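Home » News » Local Government

Fiswood council puts ward map back on the table

May 2022

Anyone who has lived in Fiswood for more than a few winters will know that the question of who represents whom has a way of coming around again, and it came around once more at the town hall this month. Councilors voted to reopen the ward map, which has stayed the same through a good deal of building on the east side, and to ask residents what they would like to see in its place.

The trouble, if that is the word for it, is that the town has grown unevenly. Sosen ward has gained 700 voters under the present lines, most of them in the new streets past the creek, while Kerr ward has lost 400. Both still send two members to a council of 8, and people in Sosen have been saying for a long while (and quite politely, on the whole) that their voices ought to carry a little further than they do.
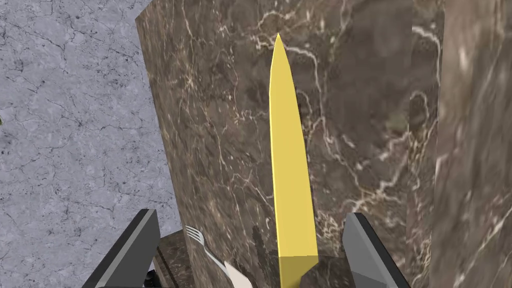 Two plans, and plenty of opinions

The first plan would move the Sosen boundary west to Sadier Road, handing the blocks around the old school to Kerr. It is the simpler of the two, and it keeps the number of seats as it is. The second would do away with wards altogether and let every voter choose from one long list – an idea that was raised in January and got a warmer hearing than its backers had expected.

Both had their friends at the meeting, where 40 residents filled the chairs and a few more stood along the back wall. Several speakers from Kerr worried that a townwide vote would leave the smaller neighborhoods without a councilor they could stop and talk to at the grocery store.

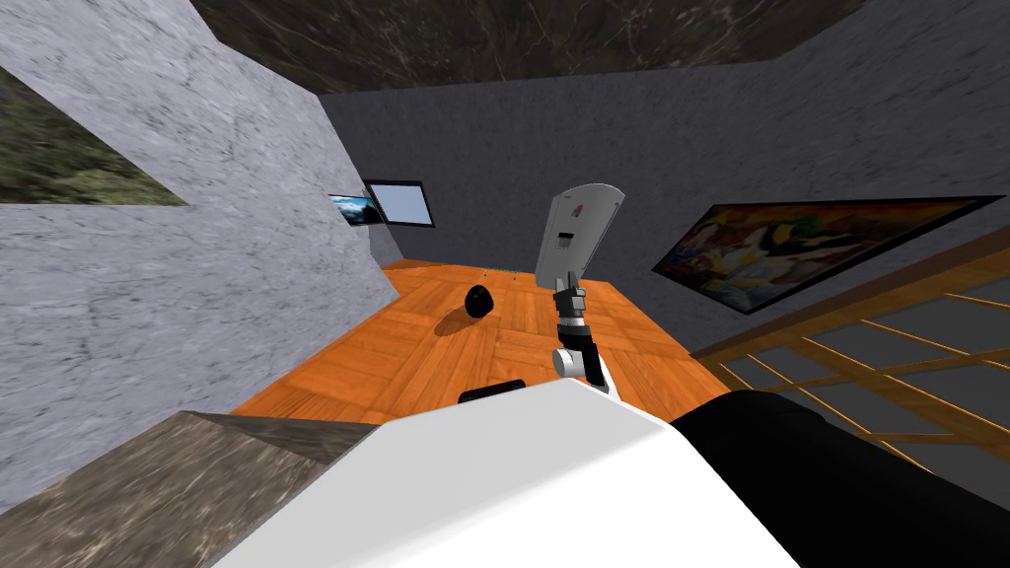 Others felt that councilors ought to be thinking about the whole town anyway, and that a single list might tempt more people to run. Two of the last four ward races had only one name on the ballot, and that bothered speakers on both sides.

Maps of both plans can be seen at the town hall and the library during regular hours, and written comments are welcome at either front desk. The council will hold one more public meeting before it votes, and any change would take effect at the next regular town election.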